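About Prernonlow

Prernonlow makes protective cases for phones. We design them, mold them, check them and pack them in one building, and we sell them to repair shops, phone stores and people who order from this site.

The company was started by Győző Dobos, who ran a screen repair counter for 8 years before he made a case of his own. Most of the phones that came across his counter had cracked at a corner. Many of them had been in a case when they fell. He began keeping the broken cases in a box under the counter and cutting them open to see where the wall was thin. The first Prernonlow case was made from what he learned out of that box, and he sold it over the same counter.

There are three case lines today.

Odia is the everyday case. It is a one-piece soft case with a raised lip, and it comes in the widest range of colors. Pale colors outsell dark ones by a good margin, and we keep more of them on the shelf.

Koech has a firmer back and thicker corners. It is bought mostly by people who work outdoors or on job sites. It adds some weight and we say so on the package.

Bradatmont is a folding case with a cover for the screen and room for two cards. It takes the longest to make, and we run it in batches of 400.

How we check a case

Every new design goes through the same bench check before we take orders for it. We fit the case to the phone it was made for, lay the phone on its back with the screen off, and look at the rim from directly overhead. A dark screen makes an uneven edge easy to see. We look at the corners first, then the long sides, then the openings for the buttons and the charging port.
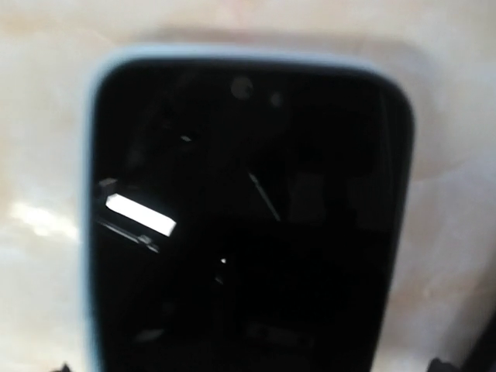
After that we take the case off and put it back on several times. A soft case that goes on too easily will stretch and start to lift at the corners within a few months. One that is too tight can push up the edge of a glass screen protector, and customers send those back. Most of our changes between the first sample and the finished case are made at this step, and most of them are very small.

Drop checks come last. We drop the cased phone on each corner, on the back and on the face, onto a hard floor. We also keep a set of older cases that staff members have carried every day, and we compare new ones against them for yellowing and wear.

Sizes and fit

Our catalog has 2,546 listings, counting every model and color. We keep making a case for an older phone as long as stores keep ordering it. If your phone is not on the list, write to us with the model number from the settings menu. The name on the box is often shared by more than one size.

Orders and returns

Orders placed before noon ship the same day. Stores can order in mixed colors, with no minimum per color. If a case does not fit, send it back and we will replace it with the right one or return your money. Please include the order slip.

The office is closed for inventory during the first part of April. Orders received then are shipped when we reopen.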